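In Praise of the Small, Cluttered Room
by Hajar Ghoneim

I have spent a good part of this spring with the trial version of Rutex, the simulation package from Galtia that lets you practice robot arm work in household rooms before you go anywhere near a real one, and I want to say a few kind words about it, and then a few that are less kind.

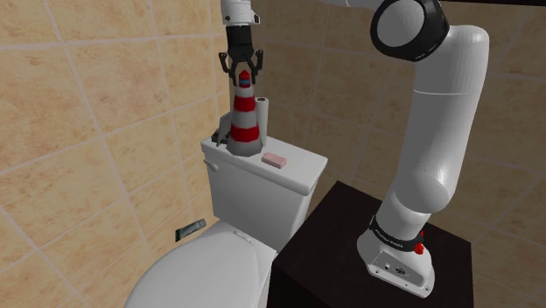 When I first heard that the household pack leaned so heavily on bathrooms, I rolled my eyes a little. My own training was all flat benches and neat rows of blocks, and I suppose I thought of that as the serious part of the trade. But a home is full of narrow ledges with too many things on them, and picking one item off a toilet tank when there is a bar of soap next to it is a fair test of anybody's planning software. I would much sooner see a demo reach for a toy lighthouse among the bathroom things than watch one more cube go into one more bin.

So that is my first point, and I hold it warmly: the people at Galtia have chosen the right kind of trouble. The household pack has more than 200 room layouts, and the ones I kept going back to were the cramped ones, where the arm has to come over the top of everything and lower itself in politely, like a guest at a crowded table.

Now for the grumbling. The full license is 3339 dollars a year, and the starter license, at 400, leaves out the contact settings, so you can't change how slippery a thing is or how much it weighs. I find that hard to forgive. A tapering toy tower and a bar of soap are interesting to a gripper precisely on account of how they slide, and a school or a two-person shop on the cheap plan is left with whatever Galtia decided. Sindden, their nearest rival, puts those same settings in its lowest plan – the rooms are plainer, I admit, and the lighting is a bit gloomy, but you can get at the numbers.

I'd also ask for a better manual. The Stamatopoulos add-on, which handles the grasp planning, gets four pages, and I read them all twice and still had to write to support (who were lovely, and answered before supper).

Would I pay for it? For the full version, yes, and I expect to when my trial ends in May. For the starter version I'd wait, and keep writing them friendly letters until they open those settings up.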